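The toy kitchen came down from the attic again, 28/12/2024

Every December I tell myself I'll put the play kitchen away for good, and every December the cousins come and it's the first thing they ask for. So I wiped down the blue counter, dug the food out of the Murkum tote (why do I keep everything in that one tote?), and let them at it. They cooked soup for most of the afternoon – soup for me, soup for the dog, soup for Grandpa, who was asleep.
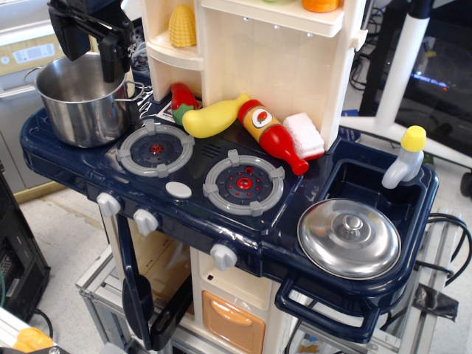 Antonina Tymoshchuk wrote back that at her house the play food never goes back in a bin at all, it lives out where little hands can reach, and she swears it gets used twice as much. I think she may be right! We've been lining ours up at the back of the counter by the shelf, pepper and ketchup and all, and the corn has its own cubby now. The lid is still waiting by the sink for somebody to decide where lids go. I'm leaving that to the cooks, who have strong opinions and will be back for breakfast.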